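Arm drops glasses when lifting from a tray
Posted in Help > Grippers and small arms

Pralgate
Our Rondovero arm clears glasses in a café and has been brilliant for weeks! Since Monday it closes on a tumbler, lifts it 30 mm and lets go. Two broken so far. The log says fault 204, grip lost. Mugs are fine. Any ideas?

Ulalwood
Had this with mine. Turn the force up.

Bach
Ooh, I love a 204! Please don't just turn the force up - I did that and cracked a glass at 27 newtons, with bits everywhere. Stop the arm, keep people back and look at the finger pads first. Mine had gone shiny, so they slid on glass but held mugs perfectly well. Wipe them with a damp cloth, let them dry, then run it at quarter speed with a plastic cup.

If it still slips, check where the fingers land. I watched how a person does it at the table and it was a great help - the hand comes down over the top of the glass
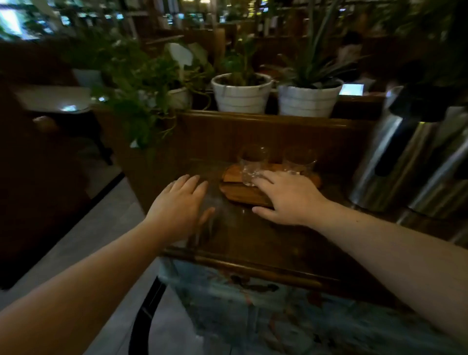
and mine was grabbing the side, far too low. I raised the grip point, did 200 lifts in a row and didn't drop one. Do tell us how you get on!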